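Vindmont Calming Wrap for dogs, medium
Reviewed by Iqra Jadoon, 02/02/2019

The wrap applies light, even pressure to the chest of an anxious dog. Ours weighs 296 grams and closes with two straps.

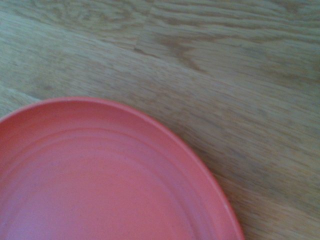

Red plate, pale wood.

Fitting took 90 seconds the first time. The chest strap slips on short coats and needs a second pull after a walk. 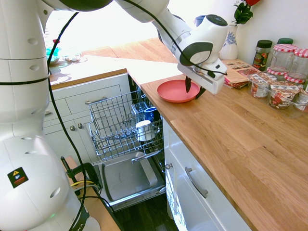

Plate on the oak counter.

Over six evenings in January, pacing dropped during thunder recordings. Barking did not change. The older Sandhu wrap scored the same on both. 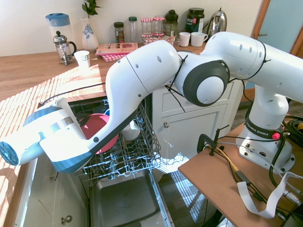

The shell is machine washable; the strap clips come off first. They are hard plastic and tolerate the upper rack of a dishwasher, as in the open one shown. The shell does not.

Stitching at the collar edge was frayed on arrival

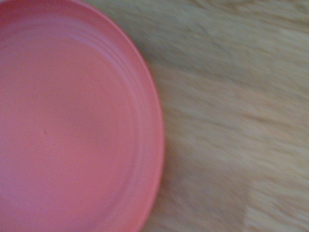 and has not spread. Fair value, if your dog accepts clothing.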